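# How a share market works

When a business wants money to grow, it has a few choices. It can borrow from a bank, it can use money it has already earned, or it can sell small pieces of itself. Those pieces are called shares. If you own a share, you own a tiny part of the business.

Let's make up a company called Brulby that builds bicycles. Brulby wants a bigger workshop, so it sells shares for $10 each. Anjani buys 4 of them and pays $40. She is now a shareholder. She can't walk in and take a bicycle home, but she does get a vote when the shareholders meet.

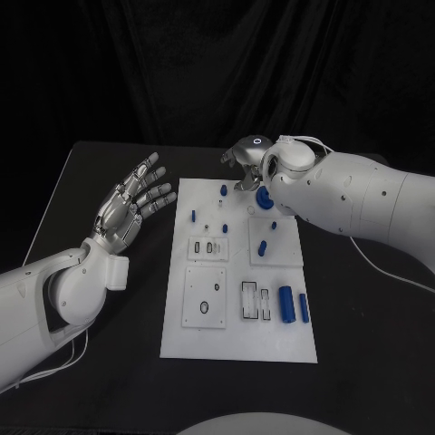 **Why does the price of a share go up and down?**

The price depends on what people are willing to pay on the day. If Brulby is selling plenty of bicycles, more people want its shares and buyers offer more money. If sales are poor, some owners want to sell, and they may have to accept less.

Say the price rises to $15. Anjani's 4 shares are now worth $60. She hasn't earned the extra $20 yet, though. She only gets it if she sells at that price. If she waits, the price could go higher, or it could drop below the $10 she paid.

## Where shares are bought and sold

Most shares in large companies are traded on a stock exchange. Years ago, traders stood in a big room and shouted their prices across the floor. These days computers match the buyers with the sellers, and a trade can be over in less than a second.

You can't usually go to the exchange yourself. You use a broker, which is a business that places the order for you. Brokers often charge a fee for each trade.

## What is an index?

On the news you might hear that "the market rose today". The reporter is usually talking about an index. An index is one number that follows the prices of a whole group of shares.

Suppose an index stands at 851 points on Wednesday morning and is higher by the afternoon. Taken together, the shares in the group went up. Some of them may still have fallen - the index only tells you about the group.
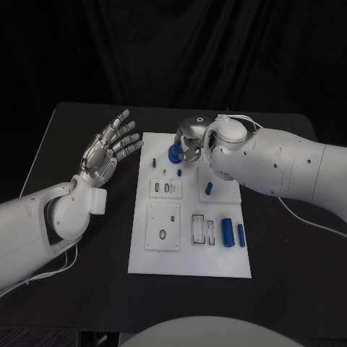
## What is a dividend?

When a company makes a profit, it can keep the money or share some of it with its owners. The part it pays out is called a dividend. If Brulby pays a dividend of $1 a share, Anjani gets $4. A company doesn't have to pay one every year, and some never do.

## Can you lose money?

Yes. If a company closes down, its shares can end up worth nothing. Many people buy shares in lots of different companies, so one bad result doesn't hurt as much. This is called diversifying.

## Words to remember

- **Share:** a small part of a company
- **Shareholder:** a person who owns shares
- **Broker:** a business that buys and sells shares for people
- **Index:** a number that follows a group of shares
- **Dividend:** profit paid to shareholders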